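Homebuilt hand grippers, folding shirts — the finger question again

kakbyfan
Joined: March

Hi all, I promised an update on the pair of hand-held grippers and it got long, sorry in advance. I've settled on the yellow fingers with the slots through them, and I'm mostly practicing on black T-shirts on the bed, on top of the summer mat. My workbench is far too small for a sleeve, never mind a whole shirt. One gripper in each hand is a strange feeling at first, like eating soup with two ladles, but you do get used to it. 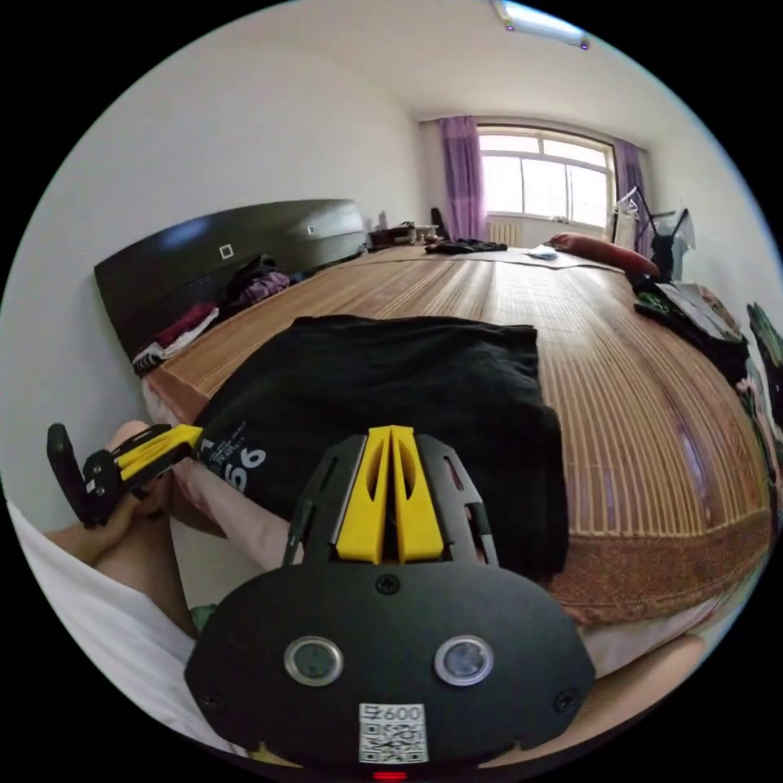
The part I keep going back and forth on is finger stiffness. My first set came off the printer at 100 percent infill and they slid right over thin cotton. The new ones give a little, and I can get hold of a hem without pushing down so hard. I'm calling the whole thing Plarkurby, after my grandmother's street.

Issa Salameh
Lovely to see this moving along! I'd still go stiffer, though. On my Wadaden build the soft fingers were fine for 30 folds and then started to twist at the root, and after that every corner came out crooked.

kakbyfan
That's fair, Issa, and I did wonder about the root. Mine are thicker there than yours were, if I remember your drawings right. Shirts are also a good deal kinder than the towels you were doing.
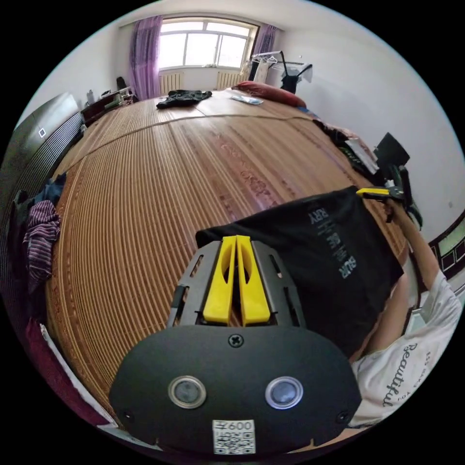 I should say I don't do every step with the grippers. If a shirt needs shaking out or turning around I'll happily use my bare hand, and then pick the tool up again for the fold itself.

Afaf Qaisi
I have to disagree with you there, friend. If the point is to learn what the fingers can manage, the turning around is the hard part and you're skipping it! I spent a whole evening at the Saliba shop on nothing but flipping pillowcases — very dull, very useful.

kakbyfan
Ouch, but okay. I'll do a run with no bare hands at all and report back, crooked corners included.

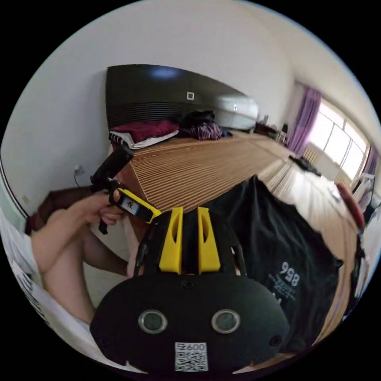
Both grippers out, with the 998 shirt on the right.

Issa Salameh
Do post the finger file when you get a minute. I'd like to print a set in something stiffer and see which of us is right.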